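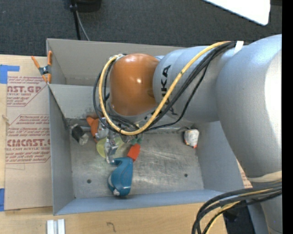 The gripper down in the metal bin, cables looping under the wrist.

Search this blog Go

Home Posts Workshop notes Links

Another cable dressing standard

In March somebody sent me the Berine guide to good practice for robot cells. It runs to 149 clauses and I have read all of them, so you needn't. My view is that it was written for a robot that stands still.

Take clause 46. External cables must be "suitably restrained throughout the range of motion". Suitably, according to whom? On an arm like ours you get a fat yellow cable and a bundle of thin black ones hanging in a U below the wrist, right beside the tool. Is that restrained? It's tied further up the arm. I could argue it passes and I could argue it fails, and an auditor from Zultalby would charge me for either answer.

The loop needs slack or the wrist can't turn. Too much slack and it can snag on whatever the gripper is reaching into. What I want from a rule is a length, or at least a way of working one out. Asfaw's older checklist was two pages, badly typed, and told you to jog every joint to its limit and watch the cables while you did it. I still do that.

Then there are the bins. Clause 2 wants "purpose-made and rigidly fixed containers". We have sheet metal with a spring clamp holding the edges together at one corner. Prunance sell a compliant one and I have seen the price. I'd like to see the evidence that it's safer before I order it.

The form at the back has a box for "cable condition: good / not good". I've left it blank and sent it back with a question.

Last updated: 13 April 2021

Older post Newer post Home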